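Grip force, round nine (or ten, lost track)

Quick one tonight, kettle's on and I've got to be back at the Nimisska workshop by 7. Short version: the fingers are holding, the wrist cable isn't. Went through 80 zip ties in July, not proud of it.

Swapped the finger pads for the softer Skotico ones and dropped the close current to 215 mA. Much nicer. The old setting was 346 and it squashed anything with a bit of give. Carrots are the fussy one, shiny, ridged, and leafy tops that get in under the housing if you come in from above.
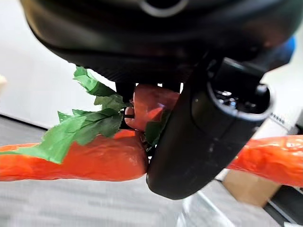

Adhiambo Shirima reckons I should forget current altogether and close on position, then back off a hair once the motor stalls. Less tuning, and you don't have to redo it every time the pads wear. Tried that on the old Chege board last winter and it chattered like mad, but the Nandgate driver is a lot quicker so maybe. Will give it a burl.

Log file is at 2,077 lines now and half of it is me restarting the thing. Wrote a little script to strip those out, will put it up when its less embarassing.

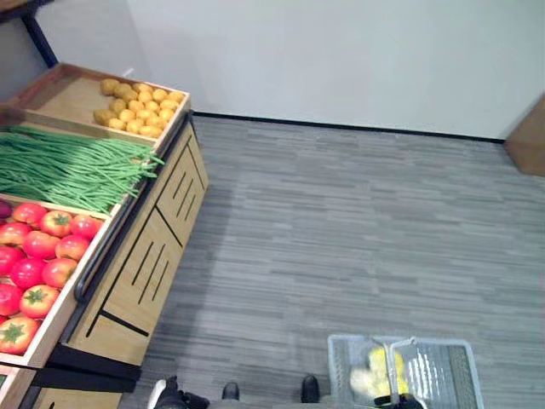 Next job is the carry. Picking is mostly sorted but moving with a load is a different animal, the arm sags and the controller fights it and you get a wobble. Started on the shopping basket because a raised handle is a dead easy target, one bar, plenty of room either side. Going in square to it for now. Beans I'm leaving till last, all those thin pods lying side by side, no idea how you'd tell the gripper to take a few and not the lot. Tomatoes before that.

Still to do: strain relief on the wrist, new crimps, find my good side cutters. If you borrowed them, bring em back please.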